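Lists > Small Shop Fixtures > Archive > Thread: hook load on wire spinners

On the rack question from Esbridge, quoted in part:

> We hang caps and key rings on one spinner. Past a certain load
> it leans and will not turn freely. Is the bearing undersized,
> or are we loading it wrong? Supplier is Allska.

Probably the loading. A light spinner turns on a plain collar, and an uneven load pushes the pole against one side of it. Weigh one filled hook, then multiply by the hooks in use on each side. If the two sides differ by more than 100 grams, move stock before ordering parts.

White wire, two tiers:
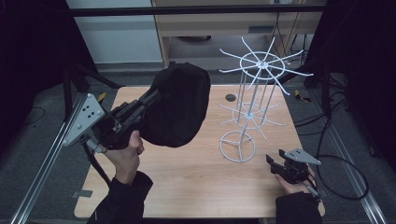
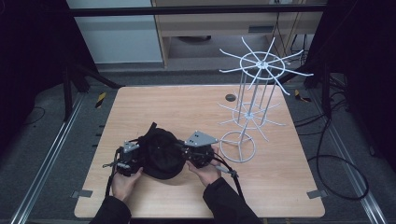
Heavy goods go on the lower tier. We tested a Bodmont unit with 209 grams per hook on top and it tipped at a light push. With the same goods moved down it stayed up. Check the base ring on a flat surface as well. A gap of 3 mm at any point is enough to start a wobble, and tightening the pole will not fix it.

For the collar, use dry lubricant only. Oil collects dust and the turn gets stiff again in some seven weeks.

If it still leans after all that, measure the pole for a bend and post the figure to the list.

Comments

Same fault on our Habte rack. The base ring was bent.

Does the 100 gram limit hold for floor models?

No, counter models only. Floor units have a wider base.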